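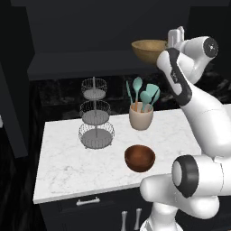

What does Tendura need in order to run on a server that has no display attached?
A supported operating system, one free USB or serial port, and a user account with permission to read that port. The graphical console is optional and can be left out during installation.

Tendura power monitoring service
README for administrators
Release 7, 20/01/2022

Overview

Tendura is a background service that reads the status of a battery backup unit and shuts down the computers that depend on it when the battery runs low. It is maintained by the infrastructure group at Hunetska and distributed to all member sites. The release described in this file replaces all earlier ones.

The package has three parts. The agent runs on every protected machine. The controller runs on the machine that is connected to the backup unit by cable. The console, named Niven, is a desktop program used to change settings and read the event log.

Requirements

The controller requires 100 MB of free disk space. The agent requires considerably less and may be installed on older machines without difficulty. Both need network access to each other on a single port, which is set in the configuration file. A site may assign any open port, provided the same value is entered on every machine.

One controller can serve up to 177 agents. Sites with more protected machines should install a second controller and divide the agents between them. Two controllers must not be connected to the same backup unit.

Installation

1. Stop any earlier version of the service.
2. Copy the existing configuration file to a safe location.
3. Run the installer from an account with administrator rights.
4. Select Controller or Agent when prompted. Select Niven only on machines where an operator will sign in.
5. Connect the cable to the backup unit and start the service.
6. Open the event log and confirm that it contains the entry "unit found".

If the entry does not appear within a minute, see Known issues.

Configuration

Settings are stored in a plain text file named tendura.conf. The most frequently changed settings are as follows.

low_battery: the charge level, in percent, at which the shutdown sequence starts.
grace: the number of seconds between the warning message and the shutdown of the agents.
order: the sequence in which agent groups are shut down. Groups not listed are shut down first.
restart: whether agents start again after power returns. The default is off.
notify: the address that receives event messages. More than one address may be entered, separated by commas.

Changes take effect when the service is restarted. Changes made through Niven are written to the same file, and comments entered by hand are kept.

Scheduled shutdown

A shutdown may be scheduled once, daily or weekly. Schedules are held by the controller. An agent that is offline when a schedule is created will receive it on its next connection. If a power failure begins during a scheduled shutdown, the power failure sequence takes priority and the schedule is canceled for that date.

Event log

The log holds the most recent 3,000 entries. Older entries are removed as new ones are added. Sites required to keep longer records should export the log on a regular basis by using the Export command in Niven or by copying the file while the service is stopped.

Known issues

The unit is not found after a cable is moved to a different port. Restart the controller service.

Battery charge is shown as zero for a short time after startup. The shutdown sequence is not triggered by this reading.

Agents installed in virtual machines may shut down after their host. Place the host in a later group in the order setting.

Time stamps in exported logs use the controller's local time and do not include a time zone. A correction is planned for July.

Compatibility with Flulonero

Sites that still use the Flulonero scripts may keep them in place. Tendura will call a script named in the before_shutdown setting and wait for it to finish, up to the length of the grace period. Scripts that run longer are ended without further warning. New sites should not adopt the Flulonero scripts.

Support

Questions and fault reports should be addressed to Hamish Gillies, infrastructure group, Hunetska. Reports should include the release number, the configuration file with any addresses removed, and the part of the event log that covers the fault.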